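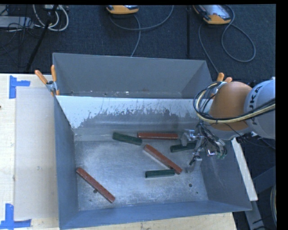 NEWS RELEASE | Student Projects

Clollutton Students Complete Bin-Sorting Cell, Will Enter Dromis Challenge

CLOLLUTTON, 29 Jul 2024. The student automation club at Clollutton Technical College has completed the first full version of its bin-sorting cell and will enter it in the Dromis Challenge, a regional contest for college teams working on robotic handling of unsorted parts.

The cell uses a KUKA arm with a finger gripper. Its task is to pick colored bars from an open metal bin in which they lie at arbitrary angles. In the current test set the bars come in two lengths, with the longer ones reddish brown and the shorter ones dark green. The control software, named Won, estimates the position and angle of each bar, selects one to pick and plans an approach that keeps the gripper clear of the bin walls.

Students began work on the cell in May. The bin is divided by a sloping wall into a larger front compartment and a narrower rear compartment, and all picks in the contest task are made from the front. Spring clamps attached at the rim let the team remove and refit the bin between sessions. After refitting, the team runs a short calibration routine before any scored attempt.

Under the club's test procedure, bars are dropped into the front compartment by hand and left where they fall. An attempt is recorded as successful if the gripper lifts the selected bar clear of the floor and holds it for 2 seconds. In the most recent test series, Won recorded 275 successful picks in 406 attempts. Most failures occurred when a bar lay close to a wall or was in contact with another bar. A smaller number were traced to reflections from the metal floor, which the software read as bar edges.

"The wall cases are where we lose most of our score," said Jin-sol So, student lead for the project. "The fingers need clearance on both sides of the bar, and near the wall there is only one side. The version we take to Dromis will try to push the bar toward the center first and then grip it. We have that motion working at low speed, and the next step is to test it with bars that touch each other."

Contest rules allow each team 30 minutes for setup and calibration on site. Bar positions are set by the judges and are not disclosed before the run. Teams may restart their software during a run but may not change its parameters. Points are deducted for contact between the gripper and the bin.

Gripper fingers for the project were machined by Stivero, a local supplier of tooling and fixtures, from drawings prepared by the students. Stivero also provided bar stock for the test set. The company has no role in the design or operation of the software.

The club will publish the Won source code and the complete test log after the contest. The log lists each attempt with the estimated bar position, the gripper approach angle and the recorded result.

Membership in the automation club is open to all enrolled students. No previous experience with industrial robots is required, but members must complete the college's cell safety course before operating the arm.

Media contact:
Communications Office
Clollutton Technical College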